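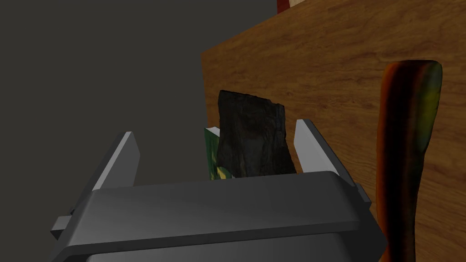
Astia (novel series)

Astia is a series of seven contemporary romance novels set in the fictional harbor town of Skirard. The books were issued by the small press Brustetti, first as electronic editions and later in paperback. Each novel follows a different couple and can be read on its own, but the main characters of earlier volumes return in minor parts, and one plot line, the dispute over the ownership of the Astia ferry, runs through all of them.

The series takes its name from the ferry, which carries passengers between Skirard and the outlying island of Prins. At least one chapter in every volume takes place on board.

Setting

Skirard is described as a town on a cold northern coast, with a fish market, a boatyard, a secondary school and a single hotel. The country is never named. Prins lies 56 minutes away by ferry, a figure repeated in every volume and used as a limit on the length of certain conversations. The island has a lighthouse, a bakery and a few farms. The last boat leaves Prins in the early evening, and several plots depend on a character missing it.

A map was added to the paperback editions. It places the boatyard on the east side of the harbor, although the second novel puts it on the west side. Later printings of the second novel were changed to agree with the map.

Structure

The novels are told in the first person and the past tense, with chapters alternating between the two leads. The exception is the fourth book, which has one narrator throughout and presents the second lead only through letters. Chapter headings give the name of the narrator and the state of the tide.

Most volumes are of similar length. The longest, the sixth, has 61 chapters and an epilogue. The shortest is the third, which was planned as a novella and extended before release.

Plot outline

The first novel concerns a ticket clerk and a marine surveyor sent to judge whether the ferry is fit for service. The surveyor's report is delayed until the final chapters, and its result is left open.

The second and third novels move to the boatyard and the hotel. The second is a story of former spouses who inherit equal shares in a half-built sailboat. The third covers a single winter weekend during which the ferry does not run.

The fourth novel is set mainly on Prins and is the only one in which the leads are apart for most of the book. It also introduces the sale agreement on which the ownership dispute turns. The agreement was signed by the ferry's first captain and is missing its last page.

The fifth and sixth novels take place over the same summer and show a number of events twice, from different points of view. A wedding in June appears in both. The fifth ends before the toast, and the sixth begins during it. Readers have noted small differences in the dialogue between the two versions. The publisher has described these as intended.

The seventh novel returns to the ticket clerk and the surveyor, now married, as secondary characters. Its leads are the two lawyers on opposite sides of the ownership case. The missing page is found, and the ferry passes to the town.

Themes

The series belongs to the small-town branch of contemporary romance and uses many of its standard devices, among them forced closeness, second chances and rivals at work. Money receives more space than is common in the field. Rents, wages and repair bills are stated in full, and in three of the novels the main obstacle between the leads is a debt.

Physical scenes are brief and mostly take place off the page. The fourth volume has none. Reader guides usually place the series in the low-to-medium range for explicit content – the sixth book is sometimes rated higher than the rest.

Publication

The first three novels were released as electronic editions only. Paperbacks followed after the fourth, with new covers in a shared design that shows the ferry from a different side on each volume. The original covers, which used stock portraits of couples, were withdrawn and are sought by some collectors.

A boxed set of the complete series was released on December 27, 2022. It includes the map, a list of characters and a short story, "The Early Boat", which takes place before the first novel. The story has not been sold separately.

Audio editions exist for all volumes. Two readers share the narration in most of them, in line with the alternating chapters. The fourth has one reader, with the letters read in the same voice.

Reception

Reviews appeared mainly on book blogs and reader sites. The first novel was praised for its dialogue and faulted for the open ending, which some reviewers took for an error in the electronic file. The fourth divided readers more than any other. Its use of letters was called slow in several reviews, while others ranked it as the best of the series. The seventh was generally well received, though the legal detail in its middle section drew complaints.

Reading order

The publisher recommends order of release. An alternative order, popular among readers, places the fourth book first and reads the fifth and sixth in alternating chapters up to the wedding.

See also

Contemporary romance
Epistolary novel
Linked novels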